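Trevevora ドアデータセット　README

シミュレーション上のグリッパー視点で集めた、扉まわりの操作例です。
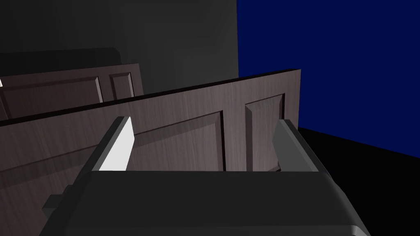

1エピソードには何が入っていますか？
手首カメラの画像列、関節角、グリッパーの開閉指令、それに作業内容を書いた短い英文が1つ入っています。時刻はすべてシミュレータの時計にそろえてあります。

概要
収録数は400エピソード。木目のパネル扉を相手に、近づく、位置を合わせる、押す、引くといった動作を遠隔操作で記録しました。扉を斜めから見る場面をたくさん入れられたのが、今回いちばんうれしいところです！正面からの例ばかりで学習させた前の版では、角度がつくと方策がすぐ迷っていたので、ここは時間をかけて集め直しました。

収集方法
操作はLenuța MoldovanとSebastian Gavrilăの2名。開始姿勢、扉の開き具合、照明の向きはエピソードごとに乱数で変えています。記録は毎秒30フレームです。途中で操作をやり直した例も消さずに残し、retryの印を付けました。指が扉の縁に引っかかってから立て直す動きは、見ていて本当に面白いし、学習にもぜひ使ってみてほしい部分です。

フォルダ構成
episodes　各エピソードの本体
scenes　シーン設定と乱数の種
labels　作業文、成否、retryの印
tools　再生と検査のスクリプト

使い始めるには
まずtoolsのreplayで1本再生してみてください。画像と関節角がずれて見えるときは、読み込み側のフレームレート設定を確認してください。分割は5通り用意してあり、どれも同じ種のシーンが学習用と評価用にまたがらないようになっています。

既知の問題
・暗い壁や黒い床が広く写るエピソードでは、自動露出を模した前処理をかけると画像が白っぽくなります。前処理なしでの利用を勧めます。
・指と扉の接触力は記録していません。次の版で入れたくて、今まさに試しているところです。
・実機での検証はまだです。摩擦の値はシミュレータの初期値のままなので、実機に移す方はscenesの設定を見直してください。

変更履歴
Apr 25, 2021　斜め視点の例を追加、成否ラベルを全件見直し
January版　初回公開

連絡先
ラベルの誤りはOda Brekkeまで。エピソード番号を添えてもらえると、とても助かります。新しい扉のモデルを作った方からの連絡も大歓迎です！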